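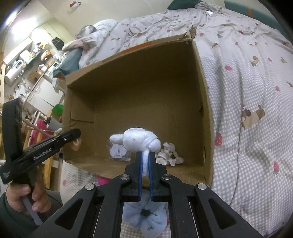
Caja de cartón abierta, encima de una cama.

Preguntas frecuentes sobre el guardado por cajas
Última actualización: 25 de octubre

¿Qué es el guardado por cajas de Sirkano?
Es un servicio para las personas que no necesitan un trastero entero. Usted paga solamente por las cajas que nos entrega, por meses completos. Las cajas se guardan en nuestro almacén de Kadton, y usted puede pedir una sola de vuelta sin tocar las otras.

¿Cuánto cuesta?
La tarifa es de 9 euros al mes por cada caja mediana. La caja grande cuesta 33 euros por trimestre y no se ofrece por meses sueltos. La recogida en Kadton está incluida. En Haslam se cobra aparte, y el precio aparece antes de confirmar el pedido.

¿Puedo usar mis propias cajas?
Sí, si son de cartón firme, cierran bien por arriba y no tienen el fondo húmedo o roto. No aceptamos bolsas ni maletas sin cierre. Si prefiere las nuestras, el transportista se las lleva plegadas uno o dos días antes de la recogida. La cinta adhesiva no está incluida.

¿Cómo conviene preparar la ropa de cama y los textiles?
Lo más importante es que estén completamente secos. Una toalla guardada con un poco de humedad puede estropear todo lo que hay en la caja. Recomendamos doblar las piezas grandes sin apretarlas mucho y poner abajo las más pesadas. Las prendas de lana, mejor en una bolsa de tela dentro de la caja. Pedimos no usar naftalina, porque el olor pasa a las cajas de los otros clientes.

¿Y los juguetes?
Se aceptan casi todos. Quite las pilas antes de cerrar la caja.

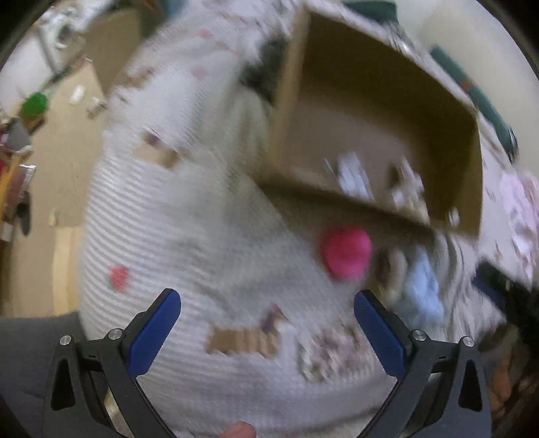

Foto: Archivo Sirkano

Las piezas pequeñas van en un recipiente con tapa, y los juguetes hinchables deben entregarse sin aire. Los peluches siguen las mismas reglas que los textiles. No podemos guardar pinturas líquidas, plastilina abierta ni pompas de jabón.

¿Qué otras cosas no puedo guardar?
Comida, plantas, productos inflamables, dinero, joyas y documentos originales de identidad. Los libros sí, pero en caja mediana. Una caja grande llena de libros no la puede levantar una persona sola, y el transportista tiene derecho a rechazarla.

¿Quién hace el transporte?
En las dos localidades trabaja con nosotros la empresa Wetow. Usted recibe un mensaje con la franja de llegada el día anterior. Si vive en un edificio sin ascensor, indíquelo en el formulario, por favor; no hay suplemento hasta el segundo piso.

¿Mis cosas están aseguradas?
Cada caja tiene una cobertura de 300 euros. Si el contenido vale más, se puede ampliar la cobertura, pero tiene que hacerlo antes de la recogida y no después. Le pedimos hacer una lista de lo que guarda y conservarla en su casa. Nosotros no abrimos las cajas.

¿Cuánto tarda una devolución?
Normalmente dos días laborables. En diciembre puede tardar hasta cinco, por el volumen de pedidos. Para una devolución urgente existe una tarifa de 39 euros, que es igual para una caja o para varias.

¿Puedo ir yo mismo al almacén?
Sí, con cita previa. La persona que viene debe ser el titular del contrato o traer una autorización firmada.

¿Qué pasa si olvido lo que hay en una caja?
Pasa muchas veces. Al cerrar el pedido, cada caja recibe un número, y en su cuenta puede escribir una nota al lado («invierno, habitación pequeña», por ejemplo). La nota se puede cambiar en cualquier momento.

¿Cómo termino el contrato?
Desde su cuenta, en la sección «Mis cajas». El mes empezado se cobra entero. La última devolución dentro de Kadton es gratuita si se hace en la misma dirección de la recogida.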